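Werkel Hand Coffee Grinder: my opinion after one winter
3 March reading list | 4 min read

I bought the Werkel grinder in August, when my old electric one began to smell of burning. I paid 81 pounds for it in the Flosgate shop in Conow, from my own money, and I have used it almost every morning. I write this review for people who drink one or two cups a day and who are not sure if grinding by hand is for them.

First the weight. On my kitchen scale it shows 641 grams without beans, and you feel it. My sister has small hands and she does not like to hold it for a full minute. For me it is fine, but I hold it against my body and turn the handle with the other arm, as I was taught as a child with my grandmother's coffee mill.

The box contains the grinder, a small brush and a folded sheet of instructions in six languages. The English part is short and one sentence in it says the opposite of the drawing next to it. Follow the drawing.
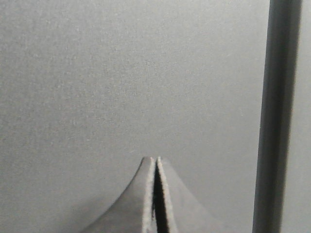

The setting is changed with a ring under the body, and it clicks. I like the clicks very much. With my previous grinder I had to guess, and after cleaning I could never find my place again. Now I write the number on a piece of tape inside the cupboard door: 14 for the paper filter, 9 for the small stove pot, 22 for the French press. Count from fully closed, and do not turn the handle when it is fully closed, for the burrs then rub on each other.

For one cup I need a little more than a minute on the filter setting. With light roasted beans it is nearly 2 minutes and my arm knows it. Dark beans are easy, like turning a pepper mill. If you have guests, it becomes a small work. At Christmas I made coffee for five people and I would not do it again without help.

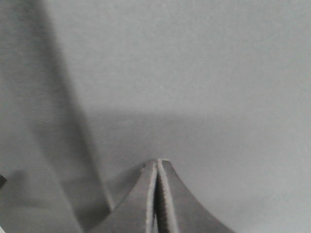 Two grey sides meeting in a point, with a narrow dark gap between them.

The taste is better than before, and this surprised me, as I used the same beans and the same water. The cup is cleaner and there is less mud at the bottom. I think the reason is that the pieces are more equal in size. I compared it with the Gallardo of a colleague, which costs 201 pounds, and with the filter I could not taste a difference. With espresso it is another story. The Gallardo has smaller steps, and with the Werkel I was always between two clicks, one too fast and the other too slow. If espresso is your main drink, please save longer and buy the other one.

What I do not like:

The lid is too loose. If you lay the grinder on its side in a bag, the lid comes off, and I have found beans in my shoes after a train journey.

The handle has a wooden knob which turned a bit rough after some weeks. I rubbed it with cooking oil and now it is good.

Cleaning takes patience. You must take out the axle with the spring, and the spring likes to jump. I do it once in a month over a tea towel, with the brush only, no water. The last time I looked for the spring longer than I cleaned. 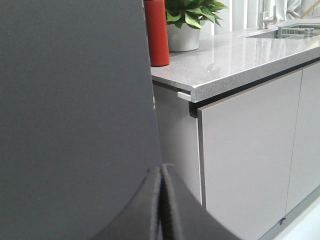
By the corner of the kitchen counter.

About noise there is not much to say. It is a low sound and my neighbours are happy, I suppose - they complained twice about the electric one. I can grind while my husband sleeps, if the door is closed.

Would I buy it again? For filter coffee yes, at this price. I would ask in the shop if they have it with the newer lid, which I saw on the website but have not tried.

Comments (4)

beanbag
Same problem with the lid. I put a rubber band around it and it holds.

Guest
Does it fit enough beans for a large French press?

Author
No, you must fill it twice. I do it like this on Sundays.

teapot_north
Thank you for the click numbers. I had mine on 20 for filter and wondered why it was so weak.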